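The Second Planner

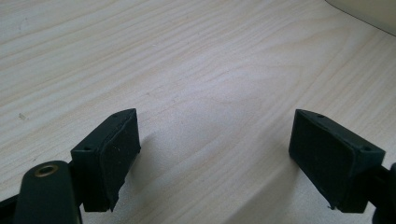
Open, over bare wood.

The fault came up on the night run, at cycle 23, and by the time she had her coat off the log was already longer than the screen.

She read it standing. The planner had asked for a close, the controller had accepted the close, and then the planner had asked for it again. After that it asked for nothing. The fingers stayed apart and the timer went on until the watchdog ended the run. No collision, no joint limit, no dropped packets. The Drorix people in Castdale would say it was the perception node, as they said every time, and she would have to write back politely.

She opened the perception output. One frame after another, the node had reported an empty table with a confidence she would have been glad of on any other day.

There were 2 planners on the machine. The old one was Adent, which she had written most of herself and which did what it was told. The new one had been running beside it since August, in shadow, allowed to propose and never to act. She had stopped reading its proposals in the second week. They went into a file that rolled over at 2,000 lines, and the old lines were lost.

Tonight's were still there. She scrolled up to cycle 23.

Adent had said: close. The new one had said: wait.

It had said wait again at the next tick, and the next. She checked the arbiter settings, and found the flag that kept the shadow planner quiet set to false. The change had her own login against it, from a Friday afternoon, in with a batch of other edits she did remember making.

She put the flag back. Then she took it off again and started a single cycle, with her hand near the stop.

The arm came down. The fingers opened to their full width and held there over the grain.

Close, said Adent.

Wait, said the other.

She pulled up the cost terms. It had scored an empty grasp at nearly nothing and a pause at slightly less than that, so it would go on pausing for as long as the table was bare. It was a weight she had chosen, one figure in a config file. She could fix it before the day shift came in.

She wrote the ticket first. Under cause she put: operator change, arbiter flag. Under planner behaviour she typed "incorrect", looked at the log once more, and deleted it — the pads had nothing to close on, after all.

She left the field blank and went to find the kettle. When she came back it was still saying wait, one line to a tick, and she sat down and let it run to the end of the file.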